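# Why Do Sheets Get Wrinkly?

Okay, so every morning I climb out of bed and the sheet looks like a map of the mountains. I used to think I was just a messy sleeper (I am, a little). But there's some really cool science going on under your blanket!

Sheets are often made of cotton, and cotton comes from a fluffy plant. If you could zoom way, way in on one cotton thread, you'd find teeny tiny chains all lying side by side. Those chains hold hands with each other. Scientists call the hand-holding "hydrogen bonds," but I like hand-holding better.

When you roll around at night, you bend the threads. You also warm them up, and you sweat a bit (everybody does!). The water sneaks in between the chains and makes them let go. Then they slide to a new spot, the water dries up, and they grab hands again in the new spot. Now the cloth is stuck in a bent shape. Hello, wrinkle!

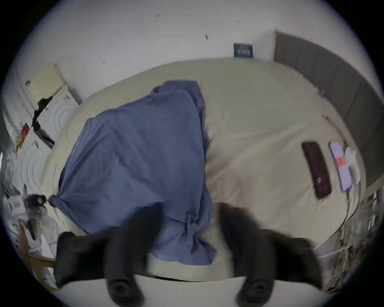 An iron does the same trick backward. The heat and steam make the chains let go, the heavy iron pushes them flat, and they grab hands again while they're nice and straight. Irons get super hot, so leave that one to a grown-up.

Some cloth hardly wrinkles at all. Polyester is a kind of plastic thread, and it doesn't soak up much water, so its chains mostly stay put. Wool is springy, like a bunch of tiny curls, and it likes to bounce back. 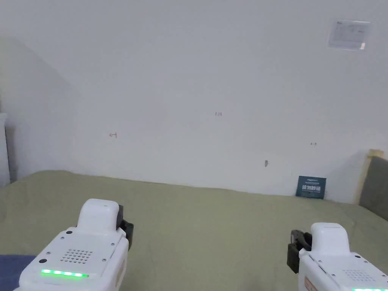 *Soft wrinkles on an olive-green sheet.*

## Try it yourself!

You need 2 old cotton hankies and a cup of water.

1. Leave one hanky dry. Dip the other one in the water and squeeze it out.
2. Scrunch each one into a ball and put a rubber band around it.
3. Leave them on a sunny windowsill until the wet one is dry all the way through. Mine took until the next afternoon.
4. Take off the rubber bands and shake each hanky 5 times.

Which one is more crumpled? Now sprinkle a little water on it, smooth it out with your hands, and let it dry flat. Check on it after dinner!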